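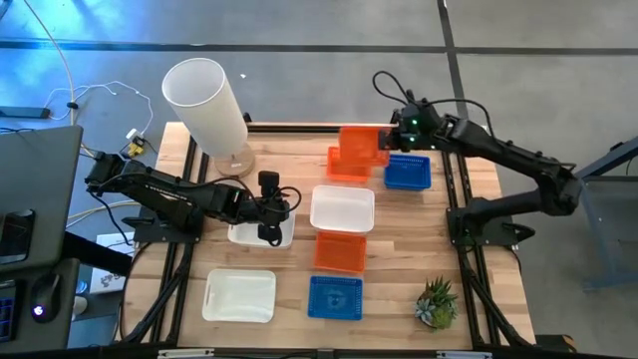
Figure 3. Baskets and trays on the workbench during the sorting task. One orange basket is held raised near the back edge, over a second orange basket.

3.2 Container layout and color grouping

The sorting task was designed to examine how small household containers are brought together when they share a general purpose but differ in color, depth and wall pattern. All containers were bought from ordinary retail stock through the supplier Skuvley and were used without labels or inserts. Two types were included: plastic baskets with openings in the sides or base, and smooth white trays of more than one size.

Each session began with the containers spread over a light wooden workbench. The starting layout was drawn from a set of 60 prepared arrangements, none of which placed all containers of one color side by side. As Figure 3 shows, orange and blue baskets may lie close together, with white trays between or beside them. A session was considered complete when baskets of the same color were nested and the trays were stacked separately. Sessions were limited to 24 per day.

Nesting proved to be the more demanding part of the task. A basket must be lifted high enough for its base to clear the rim of the one below, and the two must face the same way before the upper basket is lowered. Ahmadpour, in earlier work on the Kikuchi storage set, treated a stack as nested only when the rims were parallel. The same rule was applied in the present study. Stacks that leaned were recorded as incomplete, even where all of the colors had been grouped correctly.

Trays raised a separate question of order. A small tray placed on a larger one can slide, and the result depends on where it is set down. The protocol therefore called for the largest tray to be placed first. Layouts in which a tray stood upright were left out of the analysis and are listed in the Prultel supplement.

Search this journal
Enter keyword or author
Advanced search

Reader comments (3)

M. R. Was the order of colors fixed, or could blue be stacked before orange?

Houshang Ahmadpour: Either order was accepted. Only the final stacks were scored.

Teacher, grade 4: We use similar baskets for classroom supplies. The note on parallel rims was useful to us.

Related articles
Drawer dividers and retrieval time in shared kitchens
The Skurudach shelf survey: 1000 household cabinets
Lid matching in mixed container sets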